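4.2 Collecting two-handed demos with Lukari

Okay, so this is where most of our June went. The policy in Section 3 only ever sees what the head camera sees, plus the opening width of each gripper, and that means the demos have to be recorded from the same kind of view and with the same kind of jaws. We started out teleoperating a pair of arms from a second desk and I found it miserable (my shoulders still remember). Niloufar Ranjbar suggested dropping the arms altogether during collection and just holding the grippers in our hands, and we never went back.

The setup we ended up with is called Lukari. You stand at the table, pick up one gripper per hand, and do the task the way you'd do it at home, only clumsier. Each gripper has a cable that carries its jaw reading to the logger, and the head camera sets the clock for everything else. We did try a wireless version for one long Tuesday, and the two streams drifted apart so badly by lunch that we tossed the whole batch!

For the tabletop set, which we call Hekska, we wanted objects that are easy for people and annoying for grippers. Flat trays are great for this, with a rim that gives you very little to grab. Domes are even better. A jaw that closes a bit too high on a dome slides right off, and a jaw that comes in too low pushes the thing across the table, so there's a fairly narrow band of heights where anything good can happen.
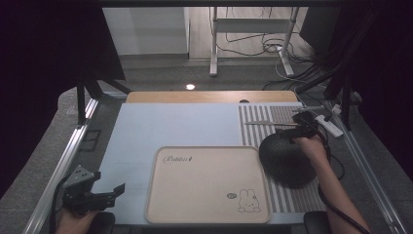 Figure 5. Head view during Hekska collection. The right gripper reaches over the dark dome on the striped mat; the left gripper is held open near the corner of the table. Printed tray at center.

We recorded 1600 demos in total, split between the two of us, with Heriberto Carhuamaca checking the logs in the evenings. Every demo is capped at 20 seconds. If you blow past the cap you just start over, and I did that a lot in my first few sessions. Before each take we moved the objects by hand without following any fixed pattern, and we swapped the mat position between sessions so that the network couldn't lean on the stripes as a ruler. (An early model did exactly that. It was very proud of itself on the old layout and hopeless on any other.)

One choice I'd like to defend is that we kept the idle hand in the data. In a lot of dome demos one gripper does the reaching and the other simply waits with its jaws open. Our first instinct was to mask the waiting side out of the loss, and the numbers on the training set looked nicer when we did. But on the real arms the masked policy let the free gripper wander into the workspace, and twice it bumped the tray. With the waiting frames left in, the free arm learned to stay parked, and we saw no bumps in the 100 test runs we did afterward.

We also left the background alone. There are cables and furniture past the end of the table, and people walk through now and then. We thought about hanging a curtain, and then Niloufar pointed out that we'd have to hang the same curtain everywhere we ever wanted to run the policy. So the clutter stays, and the crops described in Section 3.3 take care of most of it.

For comparison we trained the Vovix baseline on the same recordings, with the same camera stream and the same jaw readings. The only thing we changed was its input resolution, which had to come down by a factor of 2 to fit in memory. We reran our own model at that lower resolution too, so the two rows in Table 3 can be read side by side. Dome placement is the column to look at first, and the tray column is noisier than I'd like, for reasons I get into in Section 5.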